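Notebook, October, Saturday, 10:40
Thermal paste ageing, batch 3 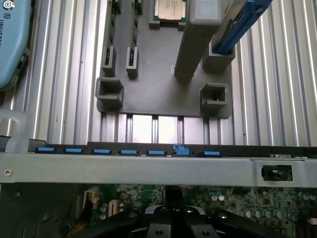
Chip in its holder on the grey fixture plate, ribbed aluminium underneath.

Purpose: see whether the Codard paste holds up as well as the Pugh after long storage at room temperature. Both tubes were opened in the spring and recapped. Kipchumba Shirima thinks the Pugh has started to separate at the nozzle end. I squeezed out the first centimetre of each and threw it away.

Method as for batch 2, with one change. Paste is now weighed onto the lid and not judged by eye. Spread with the plastic card, one direction only. Clamp screws taken up in diagonal pairs, a quarter turn each time, until the driver slips. Eight samples in all, four per paste.

Cycling started on the Pokwood chamber after batch 2 came out. Counter read 455 at the first check and 1,123 when I stopped it this morning. The log has a gap between those two, where the laptop went to sleep. Chamber kept running, so the count stands, but there are no temperatures for that stretch. Sleep setting now turned off.

Findings so far:
Codard: even film on all four lids, slight drying at the corners. Wipes off with alcohol and two cloths.
Pugh: three lids even. Sample 8 has a bare patch near one edge with oil round it. Could be the separation Kipchumba mentioned, could be my spreading. Photographs under the bench lamp are no use for telling which.

Thermocouple 3 reads high against the others in still air. Swapped the plug, no change, so it is the probe or the bead. Do not use its figures from batch 2 without checking them against the spare.

Arlo Pruitt asked for the raw files before any averaging. They are on the shared drive under Clistus, same folder as last time. Column order has changed: chamber air is now last.

To do
Reweigh the lids after cleaning.
Repeat sample 8 with paste from the middle of the tube.
Order alcohol, one bottle left.
Find the missing hex driver.

Chamber off 12:15, door left ajar.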